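居家治疗期安全自查表（家有幼儿版）附逐条批注
适用：家长一方正在接受化疗或放疗、家中有学龄前儿童的家庭
填表：家属自查，批注人 Maëlys Perrin
版本：五月修订

先说几句。市面上这类表格我看过不少，多数是把医院宣传页拆成一行一行，后面加个方框让人打勾。打勾很容易，打完勾家里什么也没变。所以每条后面我都写了批注，有的条目我自己也不太信，照样写明。凡涉及用药、剂量、发热处理的，以主管医生和护士给你的书面说明为准，这张表替代不了。

一、药品存放

1.1 口服化疗药是否放在带锁的容器内，钥匙不在锁上。
□是 □否 □不适用
批注：“放高一点”不算。四岁的孩子会搬凳子，我见过三岁的也会。上次走访的一户写了“是”，钥匙就插在锁眼里。

1.2 药品是否保留原包装，未分装进糖盒、旧维生素瓶或无标签的袋子。
□是 □否
批注：分药盒可以用，前提是药师同意这种药离开原包装。很多人没问过。Skenanix牌的分药盒号称“儿童打不开”，我让自家孩子试，没多久就开了。包装上的话听一半就好。

1.3 止吐药、止痛药、安眠药是否与化疗药同样上锁。
□是 □否
批注：漏得最多的一条。大家防着“厉害的药”，止痛药却丢在床头。

1.4 止痛贴剂用后是否对折粘合，并按药师要求处理。
□是 □否 □不适用
批注：不要直接扔进孩子翻得到的废纸篓。用过的贴剂里还有药。

二、体液与清洁

2.1 是否问过医疗团队，给药后哪段时间需要特别处理尿液、呕吐物和汗湿的衣物。
□已问，有书面答复 □已问，口头答复 □未问
批注：网上的时间各写各的，别抄。口头答复我也不放心，当天晚上就记混了，请护士写下来。

2.2 清理呕吐物的一次性手套和密封袋是否放在固定位置，家里两个以上的成年人知道在哪儿。
□是 □否
批注：只有病人自己知道在哪儿，等于没有。

2.3 马桶冲水前是否盖上盖子，幼儿便盆是否单独放置。
□是 □否
批注：有两个卫生间的家庭通常被建议分开用。只有一个的，别为此自责，按护士教的擦洗方法做就行。

三、感染防护

3.1 体温计是否能用，电池是否检查过。
□是 □否
批注：请现在就去量一次再打勾。额温枪我一向怀疑，同一个额头连量几次，读数对不上。用哪种，问病房。

3.2 发热时的联系电话是否贴在成年人看得见的地方，夜间号码单独标出。
□是 □否
批注：存在病人手机里不够，手机有锁屏。

3.3 幼儿园是否答应在出现水痘、流感等病例时当天通知。
□书面答应 □口头答应 □未联系
批注：Garness那家园长答应得很爽快，隔了一阵班里有孩子出水痘，家长是从别的妈妈那里听说的。建议找班主任再说一遍，别只找园长。

3.4 近期孩子是否要接种疫苗，是否已告知肿瘤科。
□是 □否 □不适用
批注：不要自行推迟，也不要自行提前。两边的医生往往互不通气，得你来传话。

四、抱孩子、搬东西、体力

4.1 手术侧手臂的负重限制是否已问清，家里人都知道。
□是 □否 □不适用
批注：孩子不知道，所以孩子还会扑过来。可以练习“坐着抱”：大人先坐稳，孩子自己爬上来。这一招我原来觉得没用，后来承认有点用。

4.2 洗澡、上下楼梯时，是否安排了另一个成年人在场。
□每次 □有时 □没有
批注：填“有时”的最多，也最老实。头晕的时候不要单独给孩子洗澡，哪怕只洗两分钟。

4.3 求助名单上的人是否确认过能来的时段。
□是 □否
批注：“有事尽管说”不能写进名单。要写“下午四点接孩子，Ho家”，这样才算。

五、孩子伸手可及的台面与零食

5.1 病人的营养品、漱口水是否与孩子的零食分开放。
□是 □否
批注：颜色鲜艳的瓶子和零食盒摆在一起，孩子分不出哪个能动。

5.2 桌面、矮柜、抽屉是否逐个拉开看过。
□是 □否
批注：要动手拉开，别凭印象。抽屉里常有上个疗程剩下的东西。
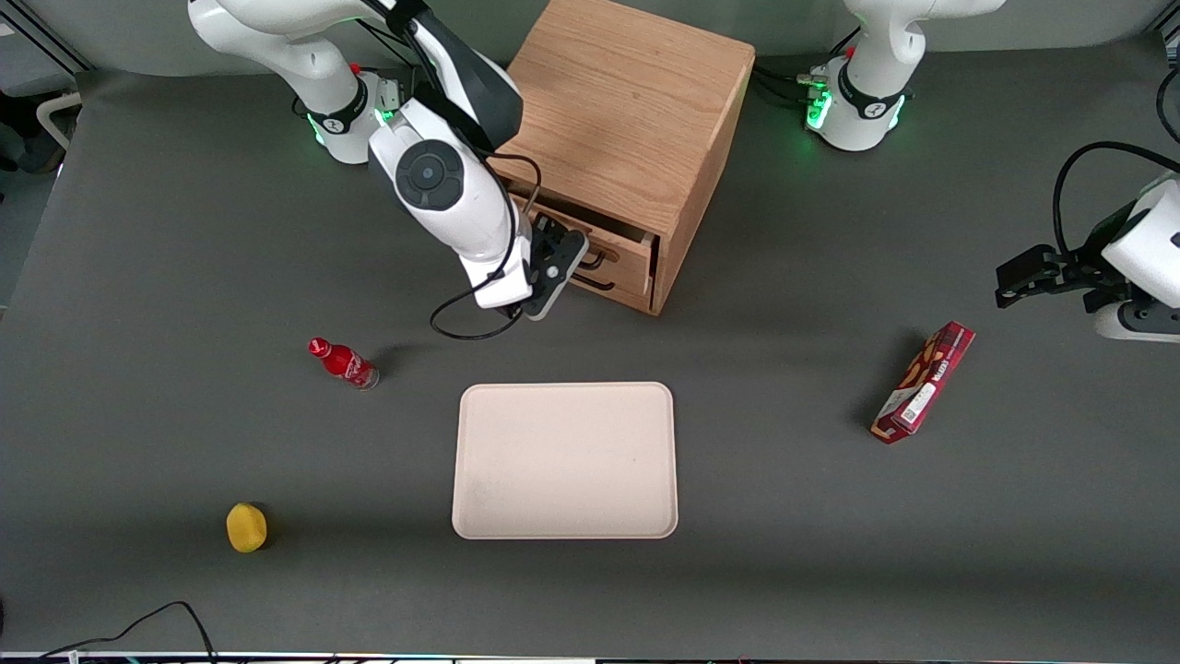
图1 桌面物品：木柜、米色托盘、红瓶、黄色柠檬形物件、红色零食盒。对应5.1、5.2。

5.3 是否买了所谓“防护套装”。
□是 □否
批注：Zurnley的那一套标价3000，拆开看，锁扣、手套、防滑垫，五金店都有。宣传页写着“安全性100%”，我写信去问这个100是怎么测的，至今没有答复。钱不如留着请人接送孩子。

六、怎么跟孩子说

6.1 是否用孩子听得懂的词说过生病这件事。
□是 □否
批注：这条算不算“安全”，有人跟我争。我保留它。听见大人关门打电话的孩子，会自己编一个解释，常常是“因为我不乖”。

6.2 孩子是否知道大人倒下或叫不醒时该找谁。
□知道 □说过但没练 □没说
批注：请演一遍。我不信背出来的号码，我信孩子真的拿起电话拨过一次（先跟接电话的人打好招呼）。

复查安排
每换一次方案重填一遍，旧表不要扔，放在一起对照。有“否”的条目，旁边写上谁来改、改到什么程度。全部打“是”的表，我会要求再走一遍第一部分和第五部分，从锁着的那个药盒开始。

填表人签名：__________
另一位成年人签名：__________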